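Week 4: Sieves, sorting and the law of averages

Handout to accompany the lecture. Please read it before the seminar, or at least carry it in with a convincing crease down the middle.

Last week we looked at how a business decides what to keep. This week we look at how it decides what to throw out, a subject on which most firms have strong feelings and very poor records. The technical word is screening. You will meet it in quality control, in hiring, in credit checks and in the queue outside any nightclub with ideas about itself. The sums are the same in each case, though the shoes may differ.

Some terms first. A screen is any test that lets some cases through and holds others back. A false pass is a bad case let through. A false stop is a good case held back. Older textbooks call these Type II and Type I errors, or the other way round depending on what you have decided to test for, and you may use those names in the exam if you can keep them straight. I have marked enough scripts to suggest that you shouldn't.

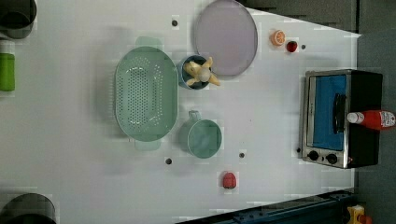

Every screen is a bargain between the two kinds of mistake, and somebody has to choose the terms. Make the test stricter and you get fewer false passes and more false stops; loosen it and the trade runs the other way. Think of the pale green colander with its rows of small round holes. The size of those holes was settled by a designer with a view on rice. If you disagree with that view, shaking it harder will not help you. The same goes for a credit score, except that the applicant can write to complain and the rice cannot.

Worked case: Smadi

Smadi makes door hinges. It turns out 3,000 in a shift and tests each one on a rig before packing. In the shift we shall use, 87 of the hinges are in fact faulty. (How we know this is a fair question. We know it because I wrote the case.) The rig rejects 184 hinges altogether. When those are stripped down by hand, 78 prove to be faulty and 106 are perfectly good.

So the rig found 78 of the 87 bad hinges, or 89.7 per cent. The sales brochure for the rig says "finds nine in ten faults", and for once a brochure is only slightly flattering itself. Of the hinges it rejected, though, only 78 out of 184 were bad, or 42.4 per cent. More than half of the scrap bin is good hinges.

Both numbers are true and both describe the same machine. The first is called sensitivity. The second is called precision. If you are selling the rig you will quote the first, and if you are the person paying for the scrap you will discover the second for yourself, usually in October when the budget comes round.

The reason for the gap is the base rate. Faulty hinges are rare, so even a small rate of error among the good ones gives you a large pile. Of the 2,913 good hinges the rig wrongly stopped 106, or 3.6 per cent, and that was enough to outnumber the real faults. Students tend to nod at this point in the lecture and then get it wrong in the seminar. Do the sum on paper.

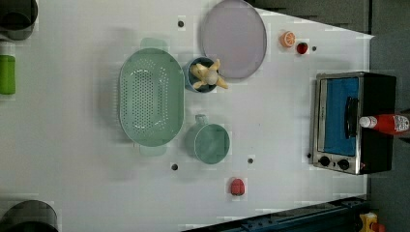

Department of Management and Business Statistics

Two screens in a row

The obvious answer is to test twice. Planis, who sell a second-stage checker, think this is a very good answer indeed. Under their scheme anything the first rig rejects goes to a second one, and only hinges that fail both are scrapped.

This cuts the false stops sharply. It also means that a bad hinge now has two chances to be let through, and sensitivity can only stay the same or fall. You can reverse the rule and scrap anything that fails either test, in which case sensitivity rises and so does the scrap. No arrangement of the two rigs will spare you the choice of which mistake you mind more.

Watch out for one further trap. If the second rig works on the same principle as the first, it will tend to make the same mistakes on the same hinges. Asking twice is only useful when the second opinion is a separate one. Anyone who has asked both their parents for money will be familiar with the problem.

For the seminar

Rania Hakim takes the morning group and Munther Semaan the afternoon one. Bring a calculator. Telephones are allowed if they are being used as calculators, and we can tell.

1. Lendside receives 300 loan applications and turns down a third of them. What else would you need to know before calling its screen strict?

2. Rework the Smadi case with twice as many faulty hinges, keeping the rig's two error rates as they are. What happens to precision, and who at Smadi would be pleased?

3. Pletari checks only the parcels that its drivers say look damaged. Set out what this does to the figures, and what it does to the drivers.

Written answers to question 2 go in the tray outside the office by noon on the day before your group meets. Work pushed under the door has a habit of ending up beneath the cabinet.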